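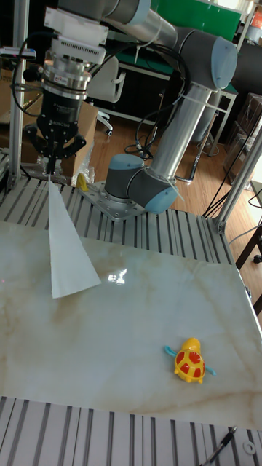 7 July 2021

Listing text generator, Follance flats. Reran the batch after Védís fixed the floor area field. 153 listings in, all came out with a price and a unit number. Two still say "sea view" for units facing the parking lot — the view tag is copied from the building, so it needs to be set per unit.

Terrace area is still being added to living area on the top floor. Unit 410 should read 600 sq ft and doesn't. Left a note for Esben A.

Tomorrow: fix the view tag, rerun, send ten to Elínborg to proofread.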